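Food Service Foundations, Unit 4
Arranging a Small Work Surface: Course Handout

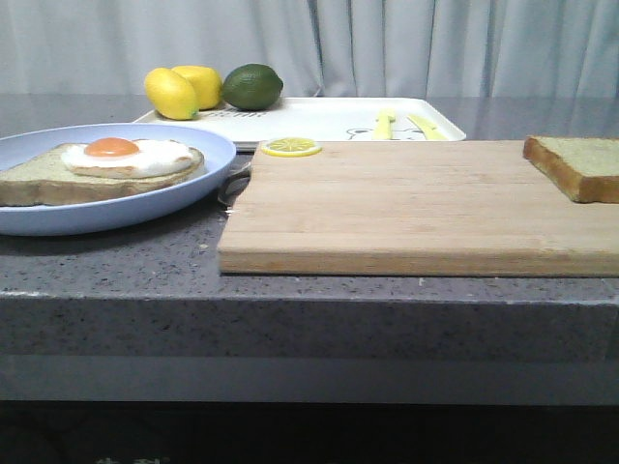

How much counter space does one person need to prepare a simple plated item?
A clear width of 20 inches is sufficient for most single-plate work, provided that ingredients not yet in use are kept behind the working area.

Purpose of the unit

Students in this unit learn to divide a short counter into zones and to keep those zones distinct while they work. The exercises are carried out in Room 108 of the Loddale building. Students enrolled through the Blackburn campus attend the same sessions and use the same stations.

Terms used in this handout

Working zone: the part of the counter nearest the student, where cutting and assembly take place.
Holding zone: the rear of the counter, reserved for whole produce, utensils and items awaiting use.
Finished zone: one side of the counter, usually the left, where the completed plate is set down.

Placement of items

A tray is recommended for the holding zone. Its raised edge keeps round produce such as lemons and limes from rolling, and the whole group can be lifted away when the counter is wiped. Fruit should be gathered at one end of the tray and utensils placed toward the other, so that a hand reaching for a knife does not pass over the produce.

The cutting board belongs in front of the tray. A small overlap between the two is acceptable on a narrow counter, but the board must lie level. Students who find that a board rocks should move the tray back before they begin cutting.

The plate is set down before assembly starts. For the open sandwich exercise, the bread is laid flat on the plate and the fried egg is placed on it last. The white may reach the crust but should not hang over it. The yolk need not be centered — instructors assess whether it is whole.

Practice and assessment

Each student completes the arrangement twice. The first attempt is untimed and is discussed with a partner. The second is observed by the instructor, who records the position of each item on Form 182 and returns a copy to the student on Monday.

Play food and plastic utensils may be used for the first attempt. Their weight differs from that of real items, and students should allow for this when carrying a loaded tray. Produce for the second attempt is issued from the Gorkum storeroom and must be returned there if uncut.

Reading

Riihimäki, Santeri. Course reader, section 3, "The Short Counter." Copies are held at the department desk under shelf number 581.

Questions about the observed attempt should be directed to the instructor before the session begins.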